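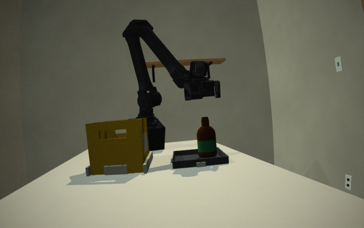
Renzo Rizzi wants to know one thing before we get going, and he wants it early: does the thing save you a week or cost you one? Fair question. He asked it twice, once by mail and once while I was still unpacking the license key.

So. Greco, from Bostusard. A simulation kit for people who want to rehearse arm work at a desk before they let an arm loose on a bench. You get a rendered tabletop, an arm with a parallel gripper, a crate, a tray, a bottle with a green label band, walls with a light switch on them (more on that later). You get a wrist view and a room view. You write your routine, run it, watch it go wrong, run it again. That's the product. The rest is how fast it lets you go wrong, and how much it tells you afterward.

Setup first. The box says 13 minutes. I had it running before my coffee was cold, then lost most of an afternoon to a driver that wanted a restart and didn't ask for one. Once it's in, it's in. No logins after the first. No cloud. I liked that a lot.

The editor is plain. Left side, your steps. Right side, the view. Drag a step, type a number, hit run. Reach, open, lower, close, lift. You can script it too, and you'll end up scripting it, as the drag boxes get long and the scroll bar is tiny. Text is small everywhere. Bring glasses.

Price is $600 a seat for the full kit, $300 for the starter. Starter gives you the one room and the room view only. No wrist view. Skip it. I mean that, the wrist view is the whole reason to buy.

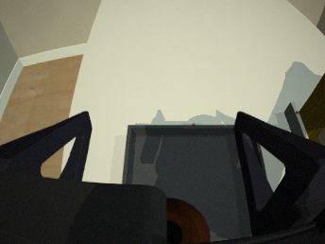
Too much curve in it, one reader wrote in after I posted my first notes, and if the lens bends that hard how is anyone supposed to judge a distance? I've gone back and forth on this. The wrist view is wide, very wide, and wall trim that ought to be straight bows like a banana out at the corners. First hour I hated it. But small wrist cameras on real arms do bend things, and code trained on a nice flat picture can fall over when it meets a bent one. Bostusard lets you dial it down in the settings. Three notches. I left it on the strongest and got used to it by evening.

What you do have to watch is how much of the view the gripper eats. Fingers, housing, all of it dark, right in front of you. Same as life. Anything tucked in behind the housing is gone from the wrist view, and you either plan for it or you flip to the room view and check. The flip is one key. Good key too, big one, space bar.

Physics. Mixed. Bottles stand up well and tip over beleivably if you clip the neck. The crate is heavier than I'd guess, no slider for that in the menu, you have to open the object file. Tray slides fine. Grip force is where I'd want more work. Default is set to 70 on a scale that isn't explained anywhere in the manual, and at 70 the bottle sometimes squirts out sideways like soap. Drop it some, the problem goes. Why ship it there? I asked support. Support said a patch was coming in February, which was a nice answer to a different question.

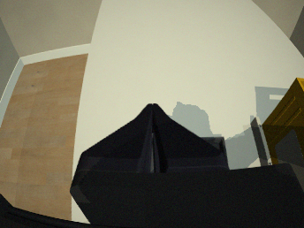
Logging is the part I'd pay for by itself. Every run saves both views, joint angles, finger gap, time. You scrub back and forth and the numbers follow along underneath. I found a bug of mine in about the time it takes to make toast - closing the fingers one step early, every single run, for two days. Would of found it sooner on day one if I'd opened the log. Files are big though. Buy a drive.

Rooms next. The stock one is fine, a bit bare, with soft light that never changes. And you want it to change. Morning light, bad light, somebody's lamp. There's a slider for brightness and nothing for direction, and the switch on the wall is decoration. I tried. Erkico, the cheaper rival, does give you moveable lamps, but its arm jitters at rest and the logs are a joke, so pick your headache. Illholm sells extra rooms for Greco, a kitchen and a stockroom. I only had time for the stockroom. Shelves too close together, loads slow, decent otherwise.

Speed was OK on my three year old desktop. On the laptop it ran, fans screaming, and dropped the wrist view down to a slideshow whenever I recorded. Close your browser first.

Back to Rizzi then. Saved me a week, I think, minus the afternoon with the driver. If you've got an arm already and a bench to bolt it to, try the trial before paying. If the arm is still on order, get the full kit, turn the grip down, and start logging from run one.

Manual is a PDF. No index.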